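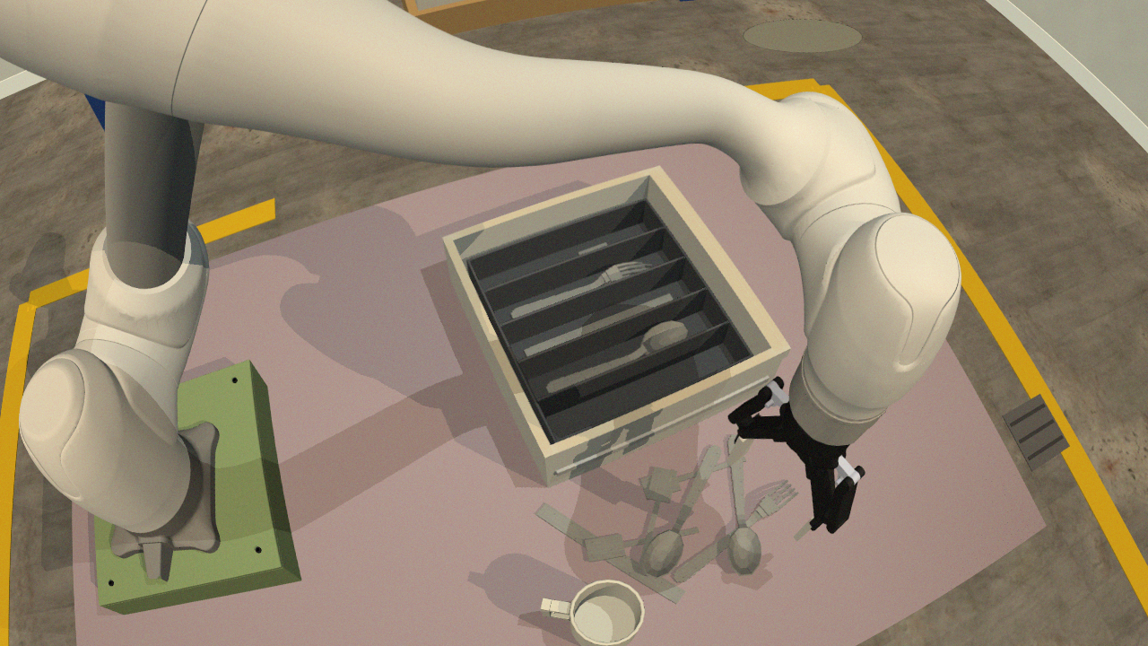
## 4 讨论:抽屉里的秩序究竟测到了什么

### 4.1 从相关到建议,中间少了几步

家居整理的研究近年有一个固定写法:先报告厨房收纳得分与某项生活指标相关,再在末段建议住户给抽屉加分隔。前一步通常有数据,后一步通常没有。本文重新分析的 Agbeko 住户调查也是这样被引用的。该调查在 Plelport 与 Morarlow 两地共回收有效问卷 849 份,原报告称,餐具收纳得分较高的家庭,自评"备餐从容度"也较高。此后引用这一结果的文章,多半把"自评"两个字省掉了。

我们对这个相关本身没有异议。用原始数据重算,方向一致,统计上也站得住。我们怀疑的是它的含义。收纳得分由住户自己填写,从容度也由住户自己填写,两者出自同一份问卷,前后只隔一页。一个当天心情不错的人,会把抽屉和晚饭都评得好一些。要解释这个相关,用不着假设分隔盒有任何作用。

原报告对此有一句回应,说量表"经过多轮修订,已具备良好的稳定性"。稳定性与这里的问题关系不大。一把刻度印错的尺子,每次量出来也是同一个数。

### 4.2 "一堆"算不算杂乱

Hollier 量表是 Agbeko 调查所用的收纳评分工具,满分为 10 分,评分的核心是餐具"归位"的程度。量表手册把归位定义为"物品处于其惯常存放位置",听上去很清楚,用起来却不断出问题。惯常位置是谁的惯常?一家人里做饭的和洗碗的往往不是同一个人,两个人心里的位置也未必一致。手册要求由"主要使用者"填答,但没有规定主要使用者怎么确定。我们查看了问卷的填答说明,措辞是"由您家中最常使用厨房的人填写,或由方便的人填写"。后半句等于取消了前半句。

更麻烦的是台面。按手册,餐具成堆放在抽屉以外属于"未归位",直接扣分。图 1 里灰粉色台面上有一堆餐具,旁边就是抽屉,照手册的字面评,这一项只能得低分。可是单看这样一个瞬间,评分者无从知道这些餐具是准备放进去,是拿出来清点,还是本来就打算留在外面。量表把三种情形记成同一个数,随后的分析又把这个数当作住户的长期习惯来用。

有人会说,样本足够大,这类误差会互相抵消。前提是误差随机,而这里的误差很难说是随机的。备餐频繁的家庭,餐具在台面上的时间自然更长,填问卷时碰上一堆餐具的机会也更多。经常做饭的人因此被系统地评为杂乱,很少开火的人则因为抽屉长期不动而得到高分。如果这一推测成立,收纳得分测到的有一部分是做饭的多少,而且方向相反。

我们在数据里找到了一点支持。把问卷中"每周在家备餐次数"一题加入模型以后,收纳得分与从容度之间的关系明显减弱,在 Morarlow 子样本中已看不出稳定的方向。Plelport 子样本里还剩下一些。我们不打算为剩下的这一点编一个解释。两地问卷的发放季节不同,Morarlow 一地集中在 1 月,节后的厨房与平日的厨房恐怕不宜直接比较,而原报告把两地合并时没有作任何说明。

### 4.3 照片评分没有解决问题

针对自评的批评,Agbeko 调查的后续工作增加了照片评分:请住户拍下抽屉和台面,由受过训练的评分者打分。这当然比自评好。好多少,需要看评分者在看什么。

后续报告给出的评分者间一致性很高,作者据此认为照片评分"客观可靠"。我们对这个推论有保留。评分者受的是同一套训练,看的是同一本手册,手册里"整齐"的范例又全是浅色抽屉配单色分隔盒。一致性高,说明训练有效。至于他们一致认定的东西是不是住户生活里的秩序,一致性系数回答不了。

我们从照片库中抽取了 50 组,交给没有读过手册的评分者,只问一个问题:要在这里找一把汤匙,您觉得难不难。结果与手册评分的关系很弱。有些在手册评分中垫底的抽屉,被认为很容易找,理由通常是东西不多,一眼能看到。也有几组得分很高的抽屉被认为难找,因为餐具层层收在带盖的盒子里,从外面看只有盒子。

这组比较的规模很小,评分者也是临时招募的,我们不主张拿它推翻什么。它能说明的事情有限:"看上去整齐"和"容易找到"是两个变量,量表只测了前一个,结论里写的却是后一个。

还有颜色和背景。手册要求照片背景"尽量素净",评分时"不考虑台面颜色"。要求评分者不考虑某样东西,与评分者真的没有考虑,中间的距离需要检验,而这项检验没有人做过。浅灰色的餐具放在浅灰色台面上不显眼,放在粉色台面上就清楚得多,同样的一堆,后者看起来可能更乱。我们没有数据来估计这种影响的大小,只能指出手册的处理方式是写一句话,然后当作问题已经不存在。

取景范围同样没有规定。住户可以只拍抽屉内部,可以连台面一起拍,也可以退后几步把整张桌子收进来。拍得越近,零散的餐具在画面中所占比例越大;拍得越远,桌面本身的空旷会把杂乱感冲淡。后续报告把三种距离的照片混在一起评分,然后求平均。求平均是一个诱人的办法,它让人觉得差异已经处理过了。

距离的影响,看桌子的形状就不难明白。图 2 是一张粉色台面的长桌,同样数量的餐具放在这样的台面上,与放在抽屉旁的窄小一角,占据视野的比例完全不同。手册里没有"台面面积"一栏,问卷里也没有。

图 2 粉色台面的长桌

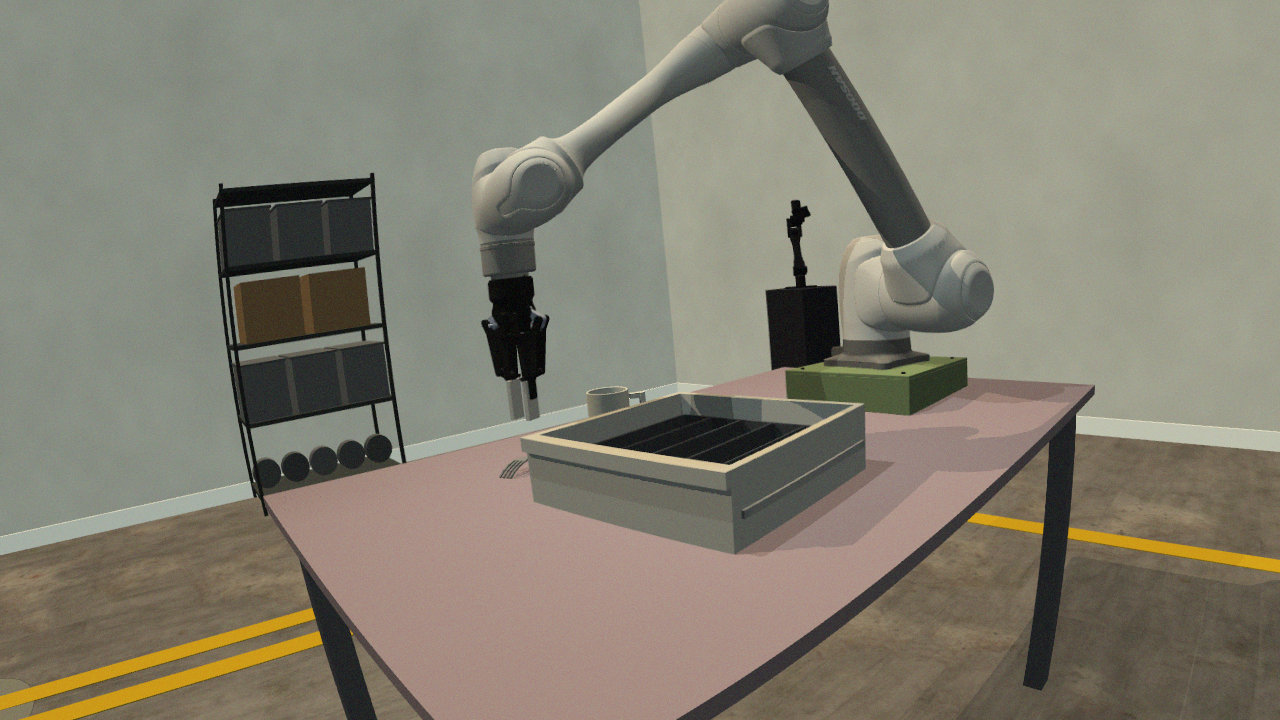 ### 4.4 干预研究能补上多少

支持收纳建议的一方常说,相关研究的缺陷已由干预研究弥补。我们能找到的干预研究只有一项,即 Agbeko 项目在 Plelport 开展的分隔盒发放。参与家庭领到一套分隔盒和一页说明,40 天后再次填写 Hollier 量表与从容度问卷。两项得分都有上升。

上升是事实,怎样理解则是另一回事。首先,没有对照组。原作者解释说,让一部分家庭空等"在伦理上不够妥当"。对于一种尚不知道是否有用的塑料盒,我们看不出推迟发放会造成什么伤害。其次,参与者自愿报名,报名页的标题是"让厨房重新顺手起来"。愿意在这样的标题下填表的人,对厨房的现状大概已有不满,不满的人过一阵子再评,分数往往会自己回升。这是向均值回归的老问题,教科书里有,报告里没有。

第三,量表与干预之间存在循环。Hollier 量表中有若干题目直接问"餐具是否分类存放于不同格位"。给住户发了分隔盒,再问住户有没有分格,得分自然要上升。把这些题目剔除以后,收纳得分的变化缩小到难以与重测误差区分的程度。从容度的上升还在,但从容度是自评,参与者又清楚地知道研究者希望看到什么。

我们也注意到退出者的情况。报告写明有家庭未完成第二次填答,但没有说明这些家庭的基线得分,也没有给出退出原因。如果退出的多是觉得分隔盒碍事、已经把它收进柜子里的家庭,留下来的样本自然显得满意。我们向项目方索取退出者的基线数据,得到的答复是该部分"未纳入整理后的数据集"。

值得一提的是报告的附录。附录收录了参与者的开放式留言,其中抱怨的内容相当具体:格子太窄,汤勺放不平;抽屉关到一半被盒子顶住;洗好的餐具要先分类才能放进去,比以前多一道手续。这些留言没有进入正文的任何一张表。正文引用的是另外几条,都很愉快。一项主张让备餐更省力的干预,把"多一道手续"留在附录里,我们认为处理得过于轻巧。

### 4.5 时间从哪里来

收纳文献中流传最广的说法是"整理能节省时间"。追溯它的出处很费功夫。多数文章引用综述,综述引用 Agbeko 报告,而 Agbeko 报告的原句是"受访者感到寻找餐具所需时间减少"。从头到尾没有人用过秒表。

即使真的测了找餐具的时间,也还要减去放餐具的时间。分类存放把一部分工作从使用时移到了归置时,总量有没有减少,取决于取用与归置的频率、餐具种类的多少,以及家里有几个人愿意遵守同一套分法。只有一个人遵守的分类,对其他人来说等于没有分类,对遵守的那个人来说则是一份额外的家务。问卷没有询问归置由谁完成,因此无法判断所谓节省下来的时间落在了谁身上。这个遗漏在性别与家务劳动的研究者看来应当很刺眼,在收纳文献里却很少有人提起。

另一种辩护认为,时间并不重要,重要的是"掌控感"。我们对这种转换保持警惕。原来的主张可以检验,检验后得不到支持,于是换成一个只能靠自评来测的概念。掌控感也许确实重要,但它需要自己的测量和自己的证据,不能从一个没有站住的时间主张那里继承过来。况且现有问卷中与掌控感最接近的题目是"我知道每样东西在哪里",答这一题的人没有被要求去把任何一样东西找出来。

### 4.6 对现有量表的几点具体意见

有人可能认为上述批评过于苛刻,毕竟餐具抽屉无关痛痒。可是 Hollier 量表已经被用在别处,包括老年人独居能力的初步筛查。在那里,一个低分会带来实际的后果。把餐具放在手边台面上的老人,可能正是因为弯腰拉抽屉不便,才作了这样合理的安排,量表却会把它记为功能下降的迹象。在量表没有弄清自己测的是什么以前,我们反对把它用于任何涉及个人判定的场合。

若仍要继续使用,以下几处应先行修改:

1. "归位"一项应拆成两题,分别询问物品是否在抽屉内,以及使用者能否不经翻找取得物品。两题的得分不应相加。
2. 填答者的身份必须记录,"由方便的人填写"一语应从说明中删除。
3. 照片评分须规定拍摄距离,并记录台面的大小与颜色。记录之后是否有影响,留给数据去说。
4. 凡以分隔盒为干预手段的研究,不得使用含有分格题目的版本作为结局指标。
5. 备餐次数应作为必填项。现有问卷把它列为选填,我们的分析因此丢失了一部分样本,4.2 节中的结果也应带着这一限制来读。

我们自己的重新分析同样有弱点。备餐次数也是自评,与从容度同处一份问卷,我们用来质疑原报告的理由对它同样适用。照片的再评分没有预先登记。4.3 节中关于颜色的讨论属于推测,目前没有任何一方做过相应的实验。Plelport 子样本中残留的那部分关系,我们也没有排除它是真实的。要判断这一点,至少需要设有对照组的发放研究,并由不了解分组情况的人记录取用餐具所需的时间。据我们所知,Agbeko 项目下一阶段的方案仍以自评从容度为主要结局。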